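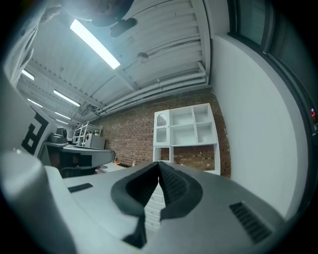
Before you pick up the gripper for the first household task of the day, look at its fingers. I write this page for people who collect kitchen and tidying tasks with a hand-held gripper, and most of the bad recordings I have seen were already bad before the first cup was touched. Close the fingers slowly and see how they come together. The two soft black fingers should meet at the tips and leave a clean V between them, and the ribbed inner face should have no crumbs or threads in the ribs. If one tip passes over the other, stop and set it right. The same goes for the vent openings on the gray body: keep your palm, your sleeve and your tape away from them.

These are the rules we use at the Pledow workroom. They were written first for the Zimcombe house tasks, and later we changed some of them when people worked in real kitchens. You may have other rules where you work. If so, follow yours, but please write them down.

Cleaning the fingers

Wipe with a soft cloth, a little warm water and one drop of dish soap. No alcohol on the soft parts. I know many people use it, but on our sets the surface became sticky after a few weeks and then every spoon came up with a small jerk. For the ribs I use an old toothbrush, a soft one, and I brush along the ribs and not across. Let the fingers dry in the air. Paper towels leave dust.

After oil, do it twice. After flour, first brush it dry, then wash. If you wash flour directly you get paste, and I have spent an evening with a toothpick for this reason.

Do not let the water go into the mounts. Hold the gripper with the fingers down while you clean and the water goes where it should.

Markers and panels

A marker panel must stand up straight and stay flat. If the paper has a wave in it, print a new one. Do not try to save it with an iron (this was tried). Matte paper only, as glossy paper gives a white spot under tube lights and half of the pattern is lost.

Clean the printed side with a dry cloth. If there is grease on it, replace it. Never write on the white border, not even a small date in pencil. The border is part of the marker. Put your notes on the back.

When you move a panel during the day, even by one finger, say it in the notes and start a new recording. A recording with a moved panel inside looks fine to the person who made it and gives trouble to the next person.

Light in the room

Switch on all the ceiling lights or keep the same ones on for the full set. Do not change in the middle. Long tube lights are good for this work because the shadows are soft, but an old tube that flickers must be replaced before you start. To check, move a white plate slowly under the light and watch the edge of it.

If your room has a window, decide in the morning if the blind is up or down. In December we had to stop early many days, and we lost one full set because the outside went dark between the first dish and the last one.

Setting out the task

Make the room safe first. The person with the gripper looks at the object and does not look at the floor. So no bottles on the floor, no cables across the way, and the office chair goes fully under the desk. Drawers that are not part of the task must be closed.

Use objects the way a home uses them. A shelf where every cup has its handle to the right is not a home. But for one set keep the same objects, and put back the ones that you changed. We keep ours in boxes with a lid, 40 objects in each, with the list taped inside the lid. When one is broken, cross it out on the list and do not quietly put in a similar one.

Glass: allowed only if the person has done the plastic version first. Knives: no. This rule has no exception with us. Hot water: no, lukewarm is enough and the recording is the same.

How to hold and move

Move like you would with your own hand if you had a thick glove on. Come to the object straight, close, wait for one breath, then lift. The breath is important. Beginners close and lift in the same moment and the object turns.

Do not help with the other hand unless the task sheet says two hands. If the spoon falls, leave it, finish the recording and mark it as failed. We keep the failed ones too, they are useful. What is not useful is a failed one marked as good.

Rest after 200 closings or when your wrist tells you, whichever is first. The gripper is not heavy in the first minute. Later it is.

The person who is not recording should stand back and keep still. Other people in the room are not forbidden, but ask them before, and tell them what will be recorded. If somebody says no, you wait until this person has left. Also turn letters, medicine boxes and family photos to the wall or put them in a drawer.

At the end of the day

Wipe the fingers again and store the gripper with the fingers open. If they are stored closed, the tips take a bend - small, but you will feel it on thin things like a tea towel. Do not put it in a drawer under other tools. We use a wire shelf with a folded cloth on it.

Fill in the sheet before you go home. The room, which lights, which panel, which box of objects, how many failed. Nordin sheets have a line for "other" and I ask everybody to use it. One of our best notes was in that line, about a drawer that opened easier after lunch - the heating had dried the wood.

Spare fingers are in the Widon box, second shelf. Take them as a pair.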